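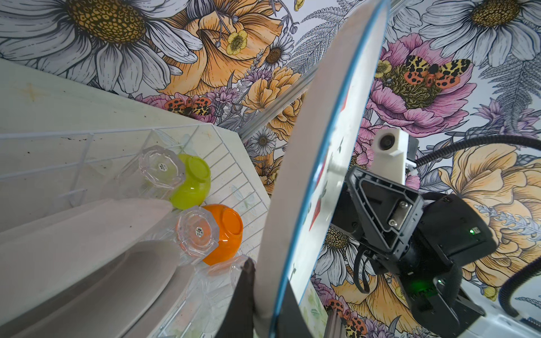 Startseite | Aktuelles | Presse | Standorte | Kontakt

Pressemitteilungen > Gemeinschaftsverpflegung

Prinosmont stellt Mittagstische in Wohnquartieren auf Mehrweggeschirr um

34 Nachbarschaftsküchen beteiligt - Rückgabe ohne Pfand und ohne Registrierung

Der Verbund Prinosmont hat die Umstellung seiner Mittagstische auf Mehrweggeschirr abgeschlossen. Seit Februar geben alle 34 angeschlossenen Nachbarschaftsküchen ihre Mahlzeiten ausschließlich auf Tellern und in Schalen aus, die nach dem Essen gespült und wieder eingesetzt werden. Einwegverpackungen kommen auch bei der Mitnahme von Speisen nicht mehr zum Einsatz.

Der Umstellung ging eine Erprobung an 13 Standorten voraus. In dieser Phase wurden insgesamt 2288 Mahlzeiten in Mehrweggeschirr ausgegeben. Die Auswertung übernahm das Planungsbüro Geraghty, das auch die Arbeitsabläufe in den Spülbereichen untersuchte und den Küchen Vorschläge für die Aufstellung von Regalen, Abtropfgestellen und Rückgabewagen unterbreitete.

"Unsere Küchen sind sehr unterschiedlich ausgestattet. Manche verfügen über eine gewerbliche Spülmaschine, andere arbeiten in einer früheren Wohnung mit einem einzigen Becken", erklärt Nawal Badawi, Geschäftsführerin von Prinosmont. "Wir haben deshalb auf eine einheitliche Geschirrserie verzichtet. Jede Küche verwendet zunächst weiter, was vorhanden ist, und ergänzt nur den tatsächlichen Bedarf."
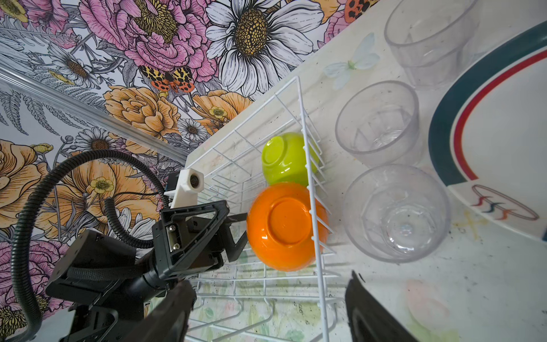 Schalen im Abtropfgestell, daneben durchsichtige Trinkbecher.

Für den Außer-Haus-Verzehr stehen verschließbare Behälter des Herstellers Plamley zur Verfügung. Sie können an jedem beteiligten Standort zurückgegeben werden, unabhängig davon, wo die Mahlzeit abgeholt wurde. Ein Pfand wird nicht erhoben. Nach Angaben des Verbunds soll damit gewährleistet bleiben, dass auch Gäste mit geringem Einkommen das Angebot ohne zusätzliche Kosten nutzen können.

Den Transport zwischen den Standorten übernimmt der Fahrdienst Cancombe. Die Touren beginnen um 14.30 Uhr, nach dem Ende der Essensausgabe, und sind so angelegt, dass fehlende Behälter noch vor dem nächsten Mittag ausgeglichen werden. Küchen mit geringer Lagerfläche werden bevorzugt angefahren.

Begleitend zur Einführung wurden 37 Beschäftigte in Küchenhygiene und Arbeitsschutz geschult. Die Leitung der Schulungen lag bei Eylül Ersoy. Behandelt wurden unter anderem die Trennung von reinem und unreinem Geschirr, die Dosierung von Spülmitteln sowie das rückenschonende Heben gefüllter Kisten. Ein Leitfaden liegt in fünf Sprachen vor und kann von anderen Trägern kostenfrei angefordert werden.

Noch offen ist die Frage der Spülkapazitäten an kleineren Standorten. Zwei Küchen lassen ihr Geschirr derzeit in benachbarten Einrichtungen mitspülen - eine Lösung, die nach Einschätzung des Verbunds nur übergangsweise tragfähig ist. Über die Anschaffung weiterer Geräte wird im Rahmen der Haushaltsplanung entschieden.

Träger, die sich über das Verfahren informieren möchten, können einen Besuchstermin in einer der beteiligten Küchen vereinbaren. Die Führungen finden jeweils um 10 Uhr statt und dauern eine Stunde. Anmeldungen nimmt die Geschäftsstelle entgegen.

Ansprechpartner für die Medien:
Ingvar Eskildsen, Presse- und Öffentlichkeitsarbeit, Prinosmont

Fachliche Rückfragen:
Eylül Ersoy, Schulung und Küchenberatung

Zuletzt aktualisiert: Februar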